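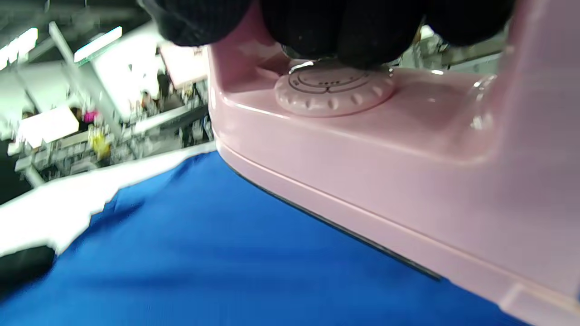

I've wanted to get inside the Grostberg building ever since the sign went up, so when my sister-in-law forwarded me the flyer for their open day I signed up before I'd finished my coffee. Grostberg is the outfit out past the rail yard that's trying to teach robots to do housework, and for one afternoon they let regular people wander through, ask dumb questions and get in the way. I figured there would be a big shiny robot in the lobby doing a dance. Nope! The first thing I got pulled toward was ironing. A person in a black knit glove had a hand over the top of a pink iron (a really pretty pale pink, with a chunky ridged dial, and I want one) and was pressing a piece of bright blue fabric on a white cover. And I stood there and watched it the way other people watch a ballgame.

So let me back up. The tour was run by Ross Baird, who looks after what they call the practice floor. He met us by the coat hooks, handed out visitor stickers and gave us exactly one rule, which was to keep our elbows behind the yellow tape. Then he took us through in groups of 16. My group was mostly parents with kids, plus two retired guys who had clearly worked in manufacturing and who asked better questions than the rest of us put together.

The practice floor is one big room with benches and racks, and every station is a chore. Ironing, folding, loading a dishwasher, wiping down a counter, sorting a junk drawer. People do the chores over and over while it all gets recorded, and then the robots learn from the recordings. Ross said they had 18 chores going this summer and that ironing was the one everybody on staff argued about. I asked why. He said to go home, iron a shirt and try to explain out loud what your other hand is doing. (I tried it that night. I lasted as far as the collar and gave up.)

What surprised me was how slow and careful it all is. I'm a slap-it-on-the-board-and-get-it-over-with ironer. The folks at the ironing station treat it like piano practice. One of the retired guys wanted to know whether they teach the robot to iron well or to iron like a person, and Ross laughed and said some days he wasn't sure those two were related. He did say they like having lots of different people do it. Left-handed people, people who iron for a living, people who hadn't touched an iron since their wedding. There's a sign-up sheet by the door if you want to get paid to do chores in somebody else's building, and yes, I took a picture of the phone number.

The robot part came after. They've got two arms bolted to a bench in the back, and the staff call the setup Zirkeo, all one word, like a cousin from out of town. The arms were doing hand towels when we came by. One towel took so long that a little boy in our group sat down on the floor to wait for it. It got folded in half, then in half again, a bit crooked, and we all clapped like it had landed a plane. The second towel slid off the bench and a young woman picked it up and put it back without even looking up from her sandwich. I loved that part more than the clapping part.

We got to ask the engineers whatever we wanted, and I asked when I could buy one. Nobody would give me a date. The best I got was that they want to run a trial with a hotel laundry called De Haan in December, starting with pillowcases, because a pillowcase has no buttons and no opinions. Shirts are a long way off. One of them told me a dress shirt is "a nightmare with sleeves," and I have thought about that every single morning since.

They also had a table from Brevari, who make the grippers, and you could put your hand in one and squeeze things. It's a lot harder than it looks! I dropped a tennis ball, a sponge and a plastic egg, in that order. My husband picked up all three on the first try and was unbearable in the car. The kids were better at it than any of the grownups, and there was a line for it the whole time we were there, so if you go to the next one, do that table first and the cookies second.

Other things, in no order. Parking is terrible, they had us in the gravel lot and I had sandals on. The building is chilly, so bring a sweater even if it's boiling outside. Restrooms were clean. The cookies were from a grocery store but a good grocery store. There was a raffle for a folding lesson, which I thought was a joke, and then a man won it and looked so happy. Ross told us 389 people had signed up and they had planned on less than half that, so some of the later groups got a pretty quick version. Ours ran long on account of the retired guys, and I have no complaints.

I did ask Ross before we left whether all this makes him better at housework. He said his shirts have never looked worse, and he held out his sleeve to prove it, and he was right.

They're planning another one in the winter, and you get on the list by emailing the front desk. I've already put down four of us. My mother wants to come and tell them what they're doing wrong with the fitted sheets.

Posted 8/1/22

47 shares
12 comments

More from the blog
The button museum is smaller than you think
Two hours at the county fair with a broken flip-flop
We toured the pretzel plant and I have notes
My mother reviews the new bus station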